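Why does my wooden table go sticky a few weeks after I oil it?

posted by halfcoatharry

I bought a plain wooden table for the back room last June. The guy at the hardware store sold me a can of Sevivix table oil and told me a child could do it. I do not have a child, so I did it myself. It looked great. Then it started to feel like the armrest at a movie theater. Newspapers stick to it. My sleeve sticks to it. I have wiped it down with dish soap twice and the only change is that it now smells like lemons and is sticky.

I put on 3 coats, pretty generous ones, with a night in between. The can says "allow to dry" and leaves it there, like a fortune cookie. Do I sand the whole thing back, or is there something lazier I can try first?

Carnarham Home Help Board, 963 views

dovetail_dropout

Your word "generous" is the whole problem. Oil is supposed to go into the wood. Whatever the wood didn't want is still sitting on top, half cured, collecting newspapers. You wipe it on, wait fifteen minutes, and then wipe it off like you regret it. Most people skip the second half because the table looks so nice and wet at that point.

The lazy fix comes first. Put some mineral spirits on a rag, open a window, and rub a patch about the size of a dinner plate, going with the planks. If the rag comes up yellow and the patch feels like wood again, keep going over the whole top. Change rags often. When you're done, lay the rags out flat outside until they're stiff and dry. Do not ball them up in the trash. Oily rags can heat up and catch fire all on their own, and then the table is the least of it.

If the spirits don't budge it, scrape off what you can with an old plastic card, then sand with 120 grit and finish with 180. Stop there. People who go to 300 and beyond end up with a surface so smooth the oil can't get a grip, and they're back here in a month asking your question.

Then one thin coat. One. Leave it a couple of days before you decide it needs another, and it probably won't need another.
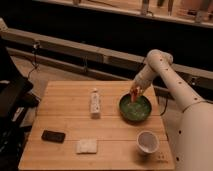 Photo: Ketilsson / Dekska Tabletop Series. Used with permission.

For a light plank top I'd also go easy on the color. The tinted oils look like honey in the can and like a bowling alley on the table. Get the clear one. It'll still warm up a little, and you can live with that.

Cups and bowls are fine on it once it has cured, which takes weeks, whatever the label says. Until then, put a mat under anything damp and get up spills when you see them.

grandpas_garage

just use paste wax. never oiled a table in my life and mine is 40 yrs old. wax it spring and fall, buff with an old tshirt, done

mildly_varnished

Please don't wax over the sticky layer, you'll only seal in the misery. Wax is fine later, on a dry top.

I'd add that temperature matters a lot. I oiled a bench in an unheated garage once and it stayed tacky until the weather changed. If your back room is cold, put a heater in there and a fan pointed across the table (not at it) and give it a week before you reach for the spirits. It might fix itself. Mine did, though I had already bought the sandpaper, so I sanded a different bench that was doing nothing wrong.

Also check the date on the can. Old oil cures slowly or not at all, and hardware stores aren't shy about selling it.

Comments (4)

halfcoatharry: Did the dinner plate test. Rag came up the color of weak tea. I have a lot of table left and very few rags.

pinewhisperer: Old socks. You have socks.

grandpas_garage: wax

halfcoatharry: Update, March 24, 2025. The top is clean and I put on one thin coat. It took real restraint. Newspaper lifts right off. Now the legs are sticky, I forgot I did the legs.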